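Learning to letter by hand, month two

I have been practicing brush lettering since May, and I want to write down how it's going before I forget what the beginning felt like. The short version is that my lowercase letters are getting decent and my capitals look like they were done on a bus.

It started because I wanted to address my own holiday cards this year. I bought a beginner pen set from Clodum (two brush pens, one hard tip and one soft) and went straight for the soft one – big mistake! A soft tip wants to spread out the second you lean on it, so my thin upstrokes came out as fat as the downstrokes. Go with the hard tip first and stay there for a good while. I did 13 evenings of nothing but slanted lines and ovals before I let myself write a word, and the word was "minimum," which is a terrible word to look at and a great one to practice.

Paper matters way more than I expected. I burned through a pad of cheap copy paper and couldn't figure out why my pens were getting fuzzy at the ends. Rough paper chews up the tips. Now I buy the smooth stuff at Yüksel, the little stationery place near the post office, and my current pen has lasted roughly 2 months and still makes a nice crisp hairline.

For guide sheets I use the ones from the Rirkov practice book. The slant is a bit steep for me, so I turn the page a little to the left and it feels much better on my wrist. I also stopped gripping the pen like it owed me money, and the cramp in my thumb went away in a few days.
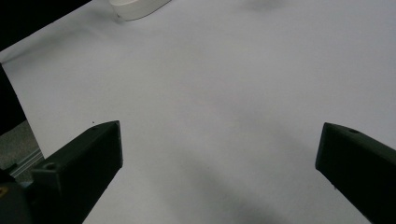

Do you need to be good at regular handwriting to learn this?

Lettering is closer to drawing than to writing, so messy handwriting won't hold you back. You lift the pen after almost every stroke and go slowly, and mine is still a scrawl when I write a grocery list.

Next up is the capital S, which I have been avoiding, and then I'll try a few envelopes with real addresses on them.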